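Lavden bench arm - pick and place set, README

Wrist cam view, shared workshop table. Work in progress, expect gaps.

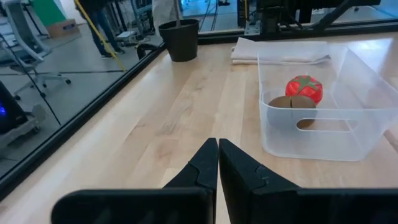 What's in it
500 episodes, two-finger gripper, one arm. Objects go in and out of a frosted plastic bin. 17 episodes have dropped frames - listed in bad.txt, skip them.

Setup
Fingers are the 3rd print, older ones flexed to much. Tips shouldn't touch at zero, leave a thin gap. Re-home after every 35 runs or the wrist drifts.

Known problems
Glare on the wood by the window side. Bin walls confuse the depth guess, havent fixed it.

License
Use it, credit Lavden.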